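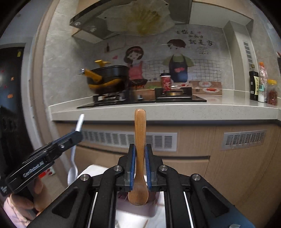 Wooden spoon by the handle, blue pads, right-hand gripper. Left-hand gripper coming in from the side.

August 2022, gripper upkeep, the hand-held pair

Pads first. Old set had gone shiny and Rhonda swore they still held. They held a rice paddle. They did not hold the thin metal handles, which swung round like weathervanes as soon as anyone lifted them. New blue pads on all four fingers, glued, clamped 40 minutes, edges trimmed with the good knife (Trí, it is back in its drawer, please look there before writing to everybody).

Pivot screws: backed out, cleaned, threadlocker, back in. The right gripper had one I could turn with a fingernail. Counter on that unit reads 3,118 closes, 469 of them since the June service, so I am moving the screw check up to every 400 and will hear complaints in writing.

Guide rails wiped and left dry. Somebody oiled them last time. Oil plus flour makes a fine paste, and I spent my morning with it.

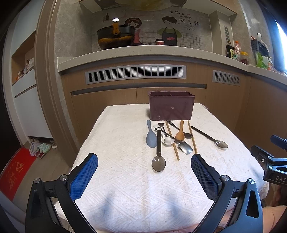 Fingers at full open over the towel, caddy behind, utensils laid out.

Opening width is now the same left and right, after 5 tries with the stop nut. Ildikó wants the stop marked with paint so it can't wander — fair, will do when the paint turns up.

Still to do: bracket knobs on the right unit work themselves slack. Violeta suggests star washers. I suggested not carrying it by the bracket, and was told to order the washers.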